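Two arms, one table, and the longest month of my hobby life. I moved the whole build over to the Hopkin workshop in May (my spare room has 186 square feet and I'd been sharing it with a bed), and this week I finally got both wrists looking where they should. 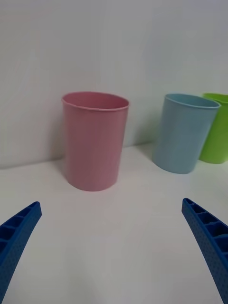 Pink cup up front, blue and green hanging back.

The fingers are version 26 of a design I started from scratch. I call it Suslow. The ribs let the finger bend a little around whatever it grabs, and I love them!
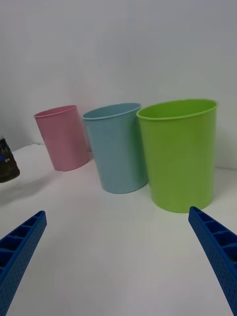 I've also rewritten the bit that decides how wide to open. It used to slam to full every time, and after 800 cycles of that I could hear the gears complaining from the kettle.

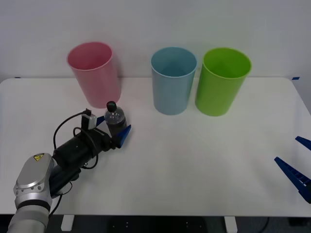 Wiring is next - I want proper sleeves on everything before I touch the speed settings again.
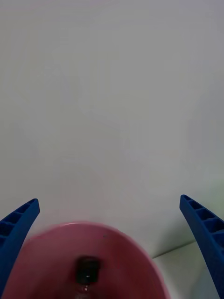 Exposure has been my big headache. I finally locked it on both wrist cameras. Small dark things are the real test, and that near-black lump at the bottom of the pink bowl still shows up with a bright little glint on it, so I'm leaving the settings alone for now.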